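Gamwood Shared Offices - Clean Floors Project
Progress report to the Lund small grants desk
Jun 16, 2026

We're past the halfway mark and there's a lot to tell you, most of it good! When you agreed to fund better waste sorting on the second floor, we had overflowing bins, three different kinds of liner in the supply closet and a habit of parking cups on windowsills. The windowsills are clear now, and people stop me in the hallway to talk about trash (I never expected to enjoy that as much as I do).

Bins and where they stand

All the old open baskets are out and the pedal bins are in. We went with the yellow lids, which show up well against the gray carpet and can be spotted from the far end of the floor. The first layout put them in the middle of each bay, and that was a mistake - chairs rolled into them all day long. We've moved them back against the partitions and into the corners, where they stay put and the cleaners can still get the vacuum past.

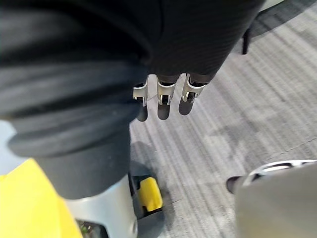 The carpet was the part of the application you asked the most questions about, so I'll be thorough. The old baskets leaked, and the worst spots were right where they used to stand. We had the whole floor cleaned in the first month for $400, and the stripes have come up much brighter than I'd hoped. Two marks by the kitchen door won't shift. We've decided to live with them until the floor is due for replacement anyway.

Liners

This has taken more of our time than anything else. We tried a white liner from Budesura first and it was strong enough, but it was too short and slid down inside the bin by lunchtime. The blue ones we use now are thin, see-through and long enough to fold well over the rim. Being able to see what's in a bag before it goes down to the loading dock has been a real help with sorting. If there are bottles or cups mixed in with the paper, you can catch it at the bin and save someone a nasty job downstairs.
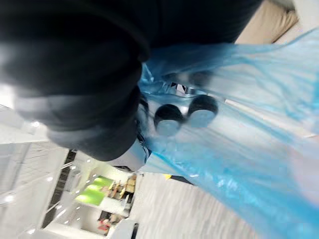

Blue liner in use, with two round shapes showing through the plastic.

We've used 439 liners so far. I had planned on fewer, but the early weeks included a good many that were thrown out half full while everybody got used to the new routine. The number per week is dropping and I think it will settle by the end of summer.

The emptying routine is written up on one page and taped inside the closet door:

Open the lid all the way and lift the liner by the rim.
Twist the top before you carry it.
Check the floor behind the bin and next to it.
Put the new liner in right away and press the air out.

The third line got added later, after a few weeks of finding scraps of clear wrapping that had missed the bin. They hardly show on this carpet and the vacuum doesn't always pick them up. It's a small thing, but the bays look so much better for it.

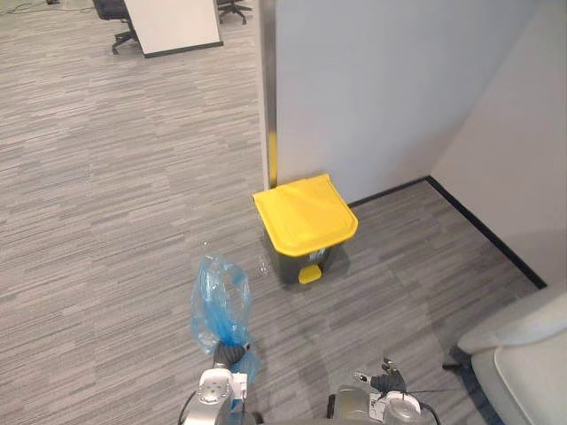

Pedals have held up well. One squeaked from day one and the supplier, Onine, sent a replacement without any fuss. People like not having to touch the lid, and I've seen visitors use the bins correctly with no help at all, which made my week.

Money

Bins and delivery came in on budget. The carpet cleaning is paid. We have $110 left in the liner line, and I'd like your okay to carry that forward and spend it on one more bin for the area near the copier. It's the only spot where cups still pile up.

What's next

In August we want to run the same setup on the first floor, starting with the meeting rooms. The layout lessons carry straight over, so it should go a lot quicker - corners first, nothing in the walkways, blue liners from the start. I'll send the final figures once that's done. Thank you for backing this. It's made the floor a nicer place to work.

Comments (3)

deskbythewindow: The corner spots are so much better. I was kicking that bin every morning.

2nd floor regular: Yes please to one by the copier!!

mapleandrye: Could we get the one-page instructions in the kitchen too? Not everyone opens the closet.

Contact the Gamwood front desk | © 2026 Gamwood Shared Offices | Back to top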